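Sim to real on a garage arm: is it worth the bother?

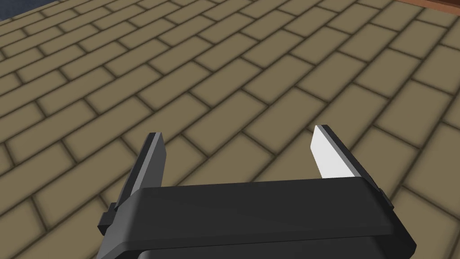
Halliday Shared Workshop > Robot Arm Group > Build Logs

jukix_dan4
May 14, 2024
Wrist view from the sim, gripper open over the brick floor. The plan is to train the pick-up routine in here and then load it on the bench arm. I've run 506 tries since April and the sim says it grabs the block on most of them. Before I burn a weekend on the real one, does anybody think this will carry over?

solderblob
No. Your bricks don't have a crack or a stain on them. Go look at our shop floor and tell me it's like that.

jukix_dan4
The floor texture is a placeholder. I can swap it.

Homent62
Floor is the least of it. One finger pad is gray and the other is bright white. If that's just the light, fine, but if your routine uses the camera at all it may be learning "white thing on the right" and you'll never know. What are the pads on the real gripper?

jukix_dan4
Both black rubber. Hadn't thought about that.

tinpan
I'll disagree with solderblob a little. I did this with the old Jultness arm and got something usable. Had to change the light and the floor every run, and it still dropped stuff. But it moved to the right spot.

solderblob
"Usable" and "still dropped stuff" in one post.

tinpan
Yours drops stuff too and you coded it by hand.

Homent62
What friction number are you using? The default grips like glue.

jukix_dan4
Default.

Homent62
Then I wouldn't trust any of the 506. Lower it, run it again, post what you get, including the bad ones.

solderblob
And measure the slop in the real fingers first. Mine had enough to miss a small block.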